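Witar at Söderlund: Your Questions, Our Answers

Last updated 01/02/2019 by Tuva Tangen, Apartment Services, Marncombe office

Thank you for all the notes in the box by the linen room! I've grouped the ones that asked the same thing. If yours is missing, it's probably under another heading, so have a quick look before you write me a new one.

What is Witar?

Witar is the two-armed robot that will help us get furnished apartments ready between tenants. It has a gripper on each arm, and its job is the picking up and putting back: remotes, cups, cushions, the bits and pieces people leave on coffee tables. It doesn't scrub, it doesn't make beds, and it won't be going near the windows.

How many are we getting?

Two. One for the Marncombe building and one for Wonolcombe. Between them we look after 152 apartments, so please don't picture a robot in every hallway.

Is anyone losing their job?

No. Borghild Söderlund said this at the spring meeting and has put it in writing, and the letter is pinned up next to the schedule. Nobody's hours are being cut either. What changes is how the hours are spent, and I think that part is pretty exciting (see below).

So what does change for the cleaning crew?

Today each of you does a full reset alone: clear, sort, clean, check, lock up. With Witar on site, the clearing is done while you're in the kitchen or bathroom. You come into the living room, check what it has set aside, and finish the room your way. Your signature is still the one on the sheet. If you don't like how a room looks, it isn't done.

Lost property will be handled a bit differently too. Everything Witar picks up goes into one tray, and a person decides what's trash and what gets mailed back. We will never let the robot throw anything out.

What are the people in the back office doing all day with the headsets on?

Teaching! Nine of us have signed up as operators so far. An operator sits down, takes over both grippers, and does a task again and again in a computer-made apartment. Reaching for something on a table, coming in from the left, coming in from the right, backing off and starting over. The practice runs are saved and used to train the robot for the real rooms.

Why practice in a computer apartment when we have real ones?

You can drop a virtual cup all morning and not sweep up a thing. We can also start over with one button, and a run doesn't have to wait for a tenant to move out. The sofa in there is nicer than some of ours, I'm told.

What does the operator see?

It depends on which view you pick. One takes in a good part of the living room, with both hands over the table. Others are so close that you mostly get a dark shape and a strip of wood. New operators find those strange for the first day or so, then they get used to reading the edges.
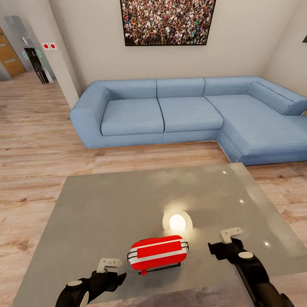
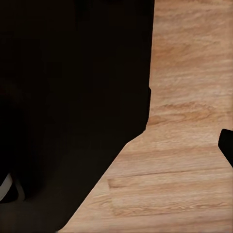 Simulated practice views. First: both grippers over the coffee table, with the blue sofa behind. Second: a very close view over a light wooden surface.

Do I need to be good with computers to be an operator?

Not at all. You need steady hands and some patience, and you need to know how an apartment should look when it's ready. That last bit is why we wanted people from the crew in those chairs! The software folks can move the arms perfectly well, but they put cushions back like they've never sat on one. Our fastest learner so far came straight from the laundry, and she is now showing the rest of us how to turn an object over without bumping the table.

Do operators get paid more?

Yes, there's a supplement for each operator shift, and it shows as its own line on your pay slip. Training time is paid at the same rate. If you try it and hate it, you can go back to your old shifts with one week's notice.

Isn't it tiring to wear a headset?

It can be, especially at first. Sessions are kept short and there's a break after each one. Sit down, keep a glass of water nearby (with a lid, please, I learned this the hard way), and stop if you feel dizzy. You don't need permission to stop.

Are there cameras in the apartments?

The robot has cameras and uses them while it works. It only goes into an apartment after the keys have been handed in, and never while a tenant is living there. Crew members in the room will know it's running from the light on top. Recordings from real apartments are kept by us and aren't used to measure how fast anybody cleans. Several of you asked that, and you were right to.

What if it gets stuck, or I don't feel safe near it?

Press the red stop button on its base and call the office. Please don't try to pull something out of a gripper yourself, even if it looks loose.

When does it start?

The first real apartment is planned for April, in Marncombe, with an operator and a crew member present the whole time. Wonolcombe comes later, and I don't have a month for it yet.

What does Borghild think of all this?

She started cleaning apartments here in 1979 with a borrowed vacuum and a bad back, so she's been for anything that saves bending down. She has tried the headset herself and knocked over a virtual lamp.

Can I come and have a go?

Please do! Sign up on the sheet by my door and take the practice room for a spin. You don't have to join the operators afterward. Bring indoor shoes.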